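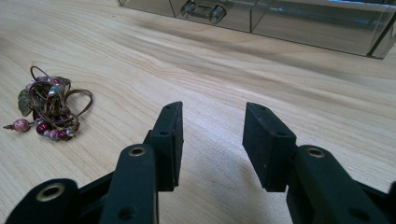
The owner of Grallar makes tables and not much else. The shop has been open for five years and sells mostly to people who live close enough to come by and put their hands on the wood before they pay for it. That visit is required, or close to it.

"I'll send a sample block if somebody begs," the owner said. "But a block the size of a deck of cards tells you the color and that's all. It won't tell you what the grain does across a whole top."

We talked for most of a morning in May about pale wood, finishes, and why people get nervous about a tabletop once it is in the house.

Pale tops are what customers ask for now. When the shop opened, orders ran dark. The owner had planned on that and bought stain by the case, and a good part of it is still on a shelf in the back. The change came after a small restaurant called Dewan ordered its tables light, with a matte finish, and diners started asking where they came from.

"They didn't want it shiny. Shiny shows every fingerprint, and at lunch the glare is in your eyes. I do almost everything matte now."

The owner is particular about grain. Some customers want it straight and quiet. Others go looking for the part of the board where the lines bend and get darker, and want that in the middle where they'll see it at breakfast. The owner lays boards out on the floor and lets people walk around them. It can take an hour.

"I had a couple who couldn't agree. One of them said the wavy part looked like water and the other said it looked like a stain. They went home and thought about it and came back and took the wavy one. I didn't ask who won."

The sanding is done by hand at the end, after the machine. The owner stops at 80 on the first pass, works up from there, and wipes the top down between grits. The last coat goes on in the evening, when the street door is shut and there is less dust in the air.

A basic table starts at a price the owner would not let me print. Delivery inside town is $46, and that includes carrying it up one flight of stairs. Past that, they talk.

The longest part of our conversation was about what happens afterward. People call. They call about rings, about crayons, about a hot dish. The owner has a sheet of instructions that goes out with every order and does not think many people read it.

"Wipe it with a damp cloth, then a dry one. That covers most of it. I get people who buy four kinds of polish and put all four on."

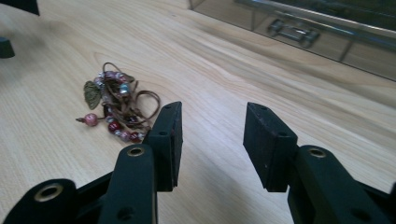 Small hard things are another matter. Keys, belt buckles, beads, the metal feet on a lamp. The owner's view is that you can set any of them on a table, as long as you pick them up again and don't push them across.

"Lift it. Scratches come from sliding. A bracelet sitting there all week does nothing. You drag it over with your elbow every morning and in a year you'll have a line."

A few light scratches can be rubbed out at home with a fine pad, going with the grain. The owner will also refinish a top that came from the shop - the customer pays for the finish and nothing for the labor the first time. Two have come back so far, both from the same family.

I asked about older furniture. There is a chest at a dealer called Somier, down the block, with 1729 cut into the back, and the owner goes in to look at it now and then. The top is covered in dents.

"I don't know if the date is real. The dents are real. It's still a good top, and you can still set a plate on it."

Next is a run of smaller tables for apartments, to be sold under the name Lelamen. The legs unscrew. The owner held out against that for a long time, then moved into a third-floor walk-up last fall and had to take a door off its hinges to get a table in.

"So the legs come off now," the owner said.

The first ones should be on the floor by the end of the month. They will come in the pale finish only.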